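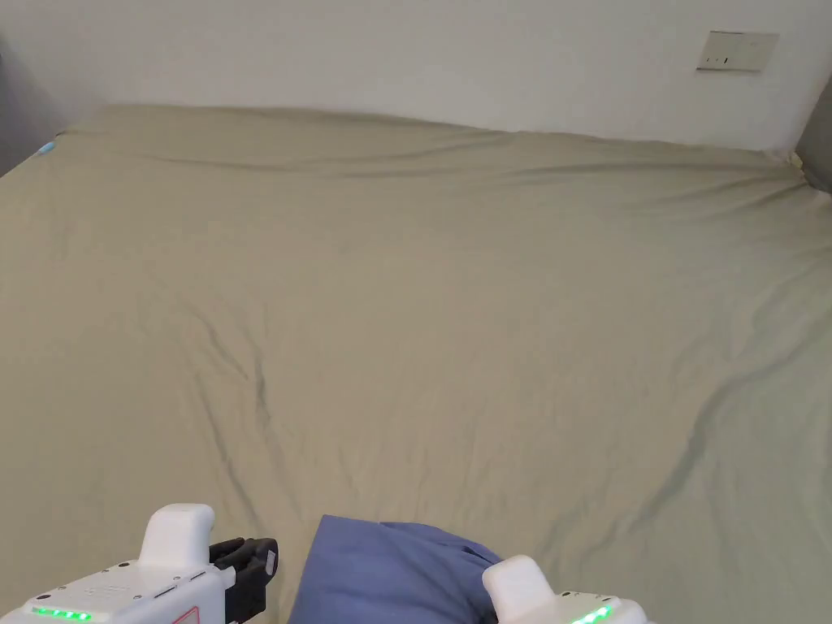
By the Weekend Columnist
Opinion writer, the Pirnwood Letter

I'm going to say it and you can write in to complain: the nap deserves its good name back. I mean a real one, in the afternoon, lying down, shoes off, with the phone in another room.

I grew up in a house where sleeping in daylight meant you were sick or lazy, and nobody ever asked which. So for most of my adult life I napped like a thief. I'd hear a car in the driveway and jump up and start wiping the counter (my hair gave me away every time). I did this well into my forties!

Then I took a job over in Itgate that had me up at 4 in the morning, and by 2 in the afternoon I was no good to anyone. I put salt in a cake. I drove to Longo for paint and came home with a rake. So I started lying down for a while after lunch, and the rest of the day got easier. I stopped snapping at people over dinner, and I read a whole book that fall, a long one about canals.
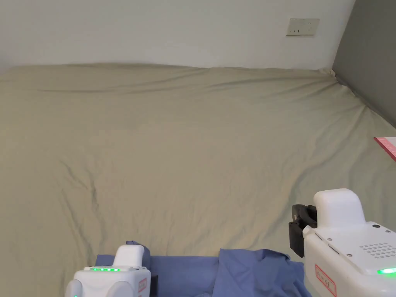

A made bed is hard to walk past.

What gets me is how we talk about it. Folks will brag to you about getting by on very little sleep, like it's a medal. Tell the same folks you had a nap and they get this little smile. Coffee is fine, apparently – I've seen people at the Clunberg bus stop carrying cups the size of flower vases – but close your eyes for a bit and you've given up on life.

I know not everyone can do it. If you're on your feet in a store until 8 at night, a column about napping is probably pretty annoying, and I'd be annoyed too. That's partly my complaint. A lot of workplaces have a break room with a loud fridge and hard chairs and a TV that's always on, and they call that rest. Would one quiet corner with the lights down really sink the business? I doubt it.

My sister-in-law says naps ruin her night, and maybe they do. She should skip them. Mine don't, as long as I'm up before the school buses go by. If I sleep past that I wake up cross and not sure what day it is, and then I'm useless until Friday.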